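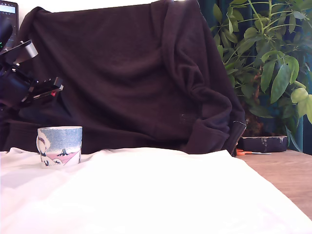
About Fuvenby

June 28, 2023
By Aqeel Hashmi

Small shop, five people, one job: daily notes on mid-size stocks and bonds for folks who don't have a broker on speed dial. Started in April out of a spare office at De Bruijn, moved to our own floor at Casard since.

We cover 60 companies. Mostly shippers, packaging, regional lenders. Earnings, dividends, debt coming due. No price targets, no hot tips. 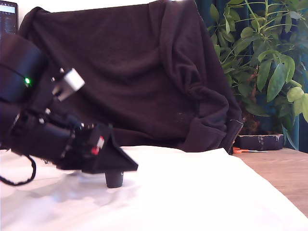

The morning note goes out before the open, the closing one when we've checked teh numbers twice. Four of us write, one edits. We don't trade the names we cover, and that goes for spouses too.

Data comes through Pludeck. Mistakes are ours, corrections run at the top of the next note.

Want in? Reply to any note, somebody will get back to you. Phones are hit or miss untill lunch.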